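April, Guvville

I drove over to the Chowdary Street workshop for their open afternoon mostly to see Mulby, the two-armed bench robot I've been hearing about since last winter. I went in with my arms folded. I've sat through a lot of homemade robot demos in sheds and community halls, and most ended with someone under the bench looking for a connector.

The place itself is good. It's an old tyre shop with a roller door, decent dust extraction and a kettle that works. There are 257 names on the membership board. I had a go on the wood lathe, ate a sausage in bread and got to the robot corner a bit after two.

Parvathi Chacko started the build and still does most of it. She was friendly about my questions, which weren't always friendly. The plan is a pair of arms hung off a frame at the side of a table, picking up flat things and putting them somewhere else. Cards, thin books, packets. She wants it to sort the workshop's boxes of donated instruction leaflets, and eventually to do something similar at the Jevurberg library. I asked how many leaflets there were. She said a person could sort them in a weekend, and that she'd heard that one already.

What I hadn't understood from the newsletter is how much of Mulby lives on a computer. They've modelled the whole corner, arms, table, walls, floor tiles, even the tape on the floor, and most of the programming gets tried in there first. We spent a good half hour at the monitor. 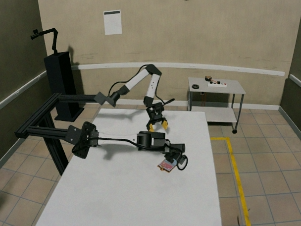

My trouble with this is an old one. Simulated tables are dead flat and simulated cards never stick together. I once watched a fellow's simulated arm stack blocks all night, and the real one put a block through a fly screen. Parvathi says the model gets checked against the real bench every few weeks, and she showed me the log. The sim had done 3536 practice picks when I looked. The real arms had done far fewer, and the success column for those was filled in only on some pages. I'd want that column complete before I believed anything in the other one.

To be fair, the modelling isn't sloppy. They've bothered with the cables. Anyone who has built an arm knows the cable is what catches you, usually on the elbow, usually with visitors watching. I asked whether the simulated ones drag and snag like real ones or are just there to look at. The answer was "partly", and I didn't get much further than that.

They've also hung both arms from extrusion bars at one side and left the rest of the table clear. I like that. I like it less for stiffness, as an arm on the end of a long bar will nod every time it stops. Parvathi reckons the frame is solid enough and leaned her full weight on it to prove the point. Leaning isn't the same test as stopping fast, but I let it go.

After the kettle had gone round again she brought up the pick itself, the gripper coming down on a little flat stack with the second arm in close by. This is the job she's proudest of, and it's harder than it sounds. A thin thing on a flat table gives you nothing to get under.

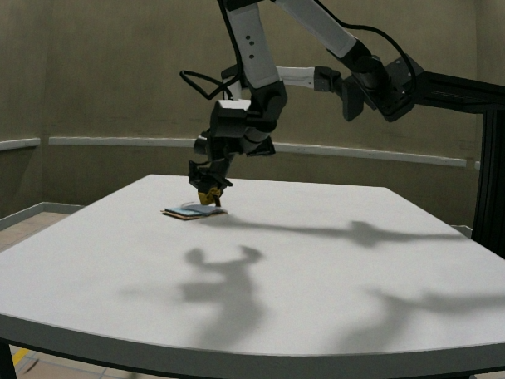
*Mulby in the simulator: yellow fingertip down on the stack, second arm reaching in from the right.*

I asked what happens if the fingers come down a couple of millimetres low. In the model, she said, you get an error number. On the bench you get a dent in the tabletop, and there's a tin of filler on the shelf with Mulby's name on it. Full marks for candour.

Now money. The bolts, bars and wiring have come to $1118 so far, paid for out of raffles and a bin of scrap aluminium. That doesn't include the arms, and I couldn't get a straight figure for those from anyone. The hours are worse. The sign-in book has over 2000 of them against this one project, and the leaflets are still in their boxes.

Would I go again? Yes, though I'd go for the lathe. If they get the real arms doing the same pick in front of a crowd, with a stack somebody brought from home, I'll say so in these pages and shout Parvathi lunch. She wrote that down.

Parking is behind the tile showroom, and the gate gets locked at five. Bring closed shoes or they'll put you in the loaner gumboots, and the only pair left when I arrived was a child's size.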